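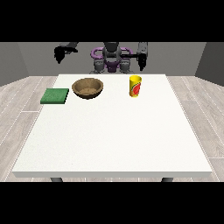
Figure 1. Scène de simulation « table » : éponge, bol et gobelet, pinces vides.

Projets > Robotique > Évaluation du kit Padell

Octobre, rapport du groupe Mistwood

1. Objet

Le présent rapport évalue Padell, le kit de simulation pour humanoïdes à deux bras distribué par Sistard. La question posée par l'encadrement était de savoir si la licence enseignement suffit aux travaux pratiques de manipulation, ou s'il faut conserver Kemeys, l'outil interne utilisé jusqu'ici.

2. Configuration

La scène retenue comporte une table blanche rectangulaire et un robot placé derrière le bord opposé. Les objets sont disposés du côté du robot, la moitié avant du plateau restant libre. La tâche consiste à saisir l'éponge verte et à la déposer dans le bol. Le gobelet jaune n'intervient pas dans la consigne ; il sert de distracteur. La position initiale de chaque objet est tirée au hasard dans un carré de 3 cm de côté.

3. Essais

Nous avons exécuté 102 épisodes avec la politique fournie, sans réglage. L'éponge a été déposée correctement dans 80 d'entre eux. Les échecs se répartissent entre des saisies manquées sur la tranche de l'éponge, dont l'épaisseur est faible, et des contacts avec la paroi du bol pendant l'approche. Le gobelet n'a jamais été saisi. Le journal complet contient plus de 2 515 lignes d'événements de contact, exportées en CSV.

4. Observations sur le produit

L'installation est correctement documentée, sauf pour le pilote graphique. L'éditeur de scènes permet de remplacer un objet sans recompiler. Le frottement se règle par objet et non par face, ce qui limite l'étude des prises obliques. L'export vidéo ajoute des bandes noires en haut et en bas lorsque le format de sortie diffère de celui de la caméra virtuelle.

5. Avis

Padell convient aux séances d'initiation. Pour les mesures d'effort, Kemeys reste nécessaire tant que Sistard ne donne pas accès au pas de calcul du solveur. La demande a été transmise au support et n'a pas reçu de réponse à la date de remise.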